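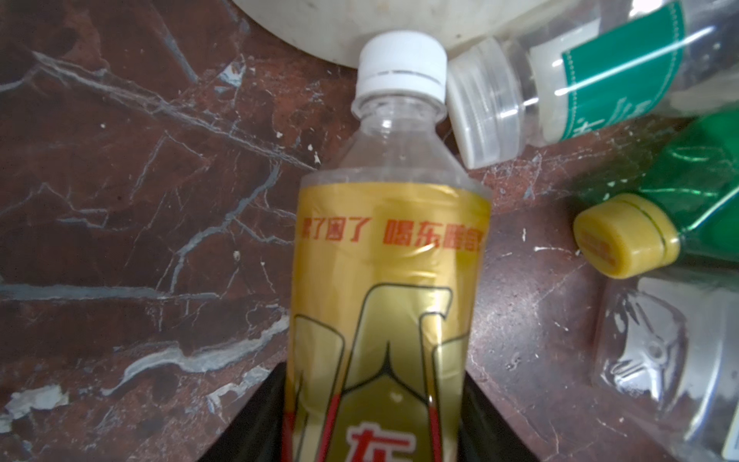 The bottles were always the easy part, according to Rhiannon Edwards, and it was the lane that beat everyone. In her view no lorry should ever have been sent up to Ifans in winter, and the parish was told so many times before the service was withdrawn.

Ifans has 80 households and one road. Until last year its refuse was collected at the door. It now goes to a shared compound at the foot of the hill, under an agreement between the parish and the district of Conora.

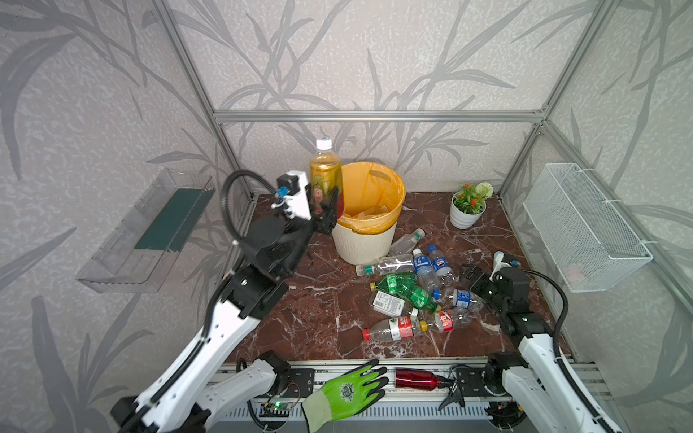
WUNARD, December 25, 2023

The compound gates are closed today and will reopen in two days. Notices to that effect were posted at the chapel and the bus shelter. Residents of the upper farms, who must travel 2 miles to reach the site, have asked for longer hours in the holiday weeks.
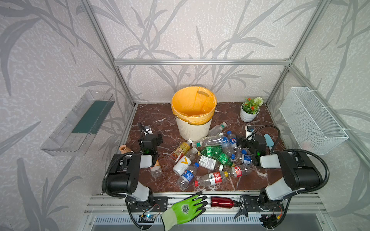

Conora's rules on sorting were rewritten in May and run to 12 pages. Glass, metal and plastic are to be kept apart from general waste, and food is to be wrapped. Indoors the district asks for very little: a small ribbed wastebasket, lined with a yellow bag folded over the rim, will meet the requirement. Tudur Llewellyn has objected to the length of the document and has proposed a single sheet in its place.
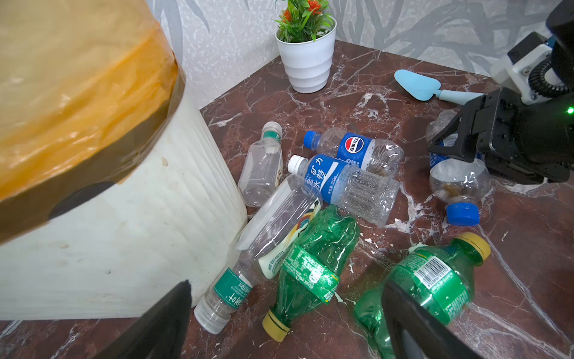

Will door collection return to Ifans? The district has made no such commitment. It has set aside 400 pounds for a survey of the lane, and the parish will consider the findings when they are received.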